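Filed under: Home how-to > Kitchen > Spills
22 shares | 5 comments

Part 2: Clearing up dry spills

I keep my beans in big jars and I've dropped a few, so this bit I know well!

1. Move any food and cups off the worktop. The dish rack can stay if it's well back.
2. Nudge the strays into one heap with your hand or a soft brush.
3. Lay the dustpan lip flat, then sweep towards it.

Caution: don't wet the cloth yet, beans go slimy.

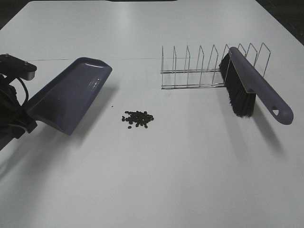
Dark beans are the easy ones on a white top (rice is a misery). Check near the pan before you sweep, as the odd one gets away from the heap, like the single bean over by the purple-grey dustpan. Then wipe along any joins in the top.

Note: tip the pan slowly into the bin.

Comments
Līga Eglītis: Lentils next please!
Priedītis: I use a bit of card, works fine on rice.
Līga Eglītis: Card it is then, thanks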